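The Winter I Learned to Mend

My favorite sweater died in December. A moth got into the drawer, and when I held the thing up to the kitchen window there was daylight coming through in 4 places. I'd had it since college. I'm not saying I cried, but I did sit down on the floor for a while with it in my lap.

A week later I signed up for an evening mending class in Ledden, which is a 35-minute bus ride from my apartment and has exactly one good bakery. The class was above a fabric store called Jara, up a staircase so narrow that everybody had to wait at the bottom while the earlier group came down with their tote bags. I brought the sweater, a packet of needles from the drugstore and a sandwich. The sandwich was the only thing I'd gotten right. The needles were much too fine for wool (you want a blunt one with a big eye, and I now own more of those than I own forks).

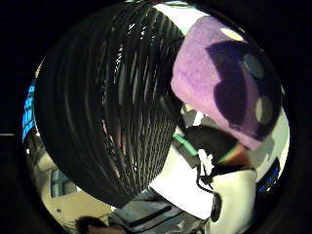

We started with darning, and I was terrible at it. You run your yarn up and down across the hole, leaving little loops at each end, and then you weave over and under the other way until you've built a tiny patch of cloth where there wasn't any. It sounds like something a child could do, and I'm told children can. Mine puckered. I'd pulled every row too tight, so the elbow looked like a raisin, and I had to snip the whole thing out and start over while the woman next to me finished a sock and moved on to its twin.

But the second try lay flat! Or flat enough. I'd used mustard yarn on a navy sweater, partly because the teacher said contrast helps you see your mistakes and partly because mustard was what was left in the bin. I wore it home on the bus and kept bending my arm to look at it.

After that I went a little overboard. I mended pillowcases. I mended a dish towel that had cost less than the thread. I asked my sister for her kids' jeans and she turned up with two grocery bags full, knees gone on every pair, and I spent most of a month on those with the radio going.

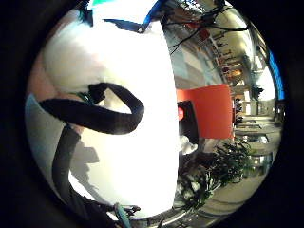 Jeans are a whole different animal, by the way. Darning yarn just sits there on denim looking silly, so you put a patch behind the hole and stitch through both layers in long running rows. Use a thimble. I didn't want to, I thought thimbles were for grandmothers in picture books, and then I pushed the wrong end of a needle into my finger and went out and bought one the next morning.

I also started keeping a notebook, which my family finds very funny. Each entry gets the date, the garment, the damage and how long I spent. The running total for my first year was 211 hours, and yes, I know what my time is worth, and yes, I could have bought a great many pants. I've stopped trying to explain it at dinner. All I can say is that I sleep better on the nights I've had a needle in my hand, and I look at my phone less because you can't scroll and weave.

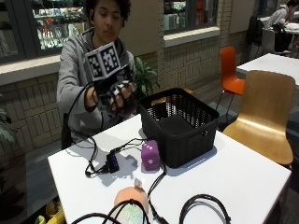
A gray hooded sweatshirt, worn at the table.

Sweatshirts are where I'd tell any beginner to start, if you asked me. The knit is thick and forgiving, and the cuffs always go first, so you get two small jobs that nearly match. Fold a strip of ribbing over the frayed edge, pin it, then take the pins out one at a time as you sew. Don't yank. If you have an old sweatshirt too far gone to save, cut it up and keep the pieces in a bag, and you'll have patches for years.

This spring a few of us from the class set up a table at the Brundengate street market and fixed things for whoever came by. I got a bathrobe pocket, a stuffed rabbit's ear and a tent bag. One man brought a coat with a torn lining and stood there the entire time telling me about the coat, where he'd bought it, the weddings he'd worn it to. I was slow on purpose by the end.

The navy sweater is on its seventh darn now. I've gone through mustard, rust, a green I regret, and most recently a pale pink on the left cuff, and there's a thin spot starting at the collar that I've been watching since the weather turned.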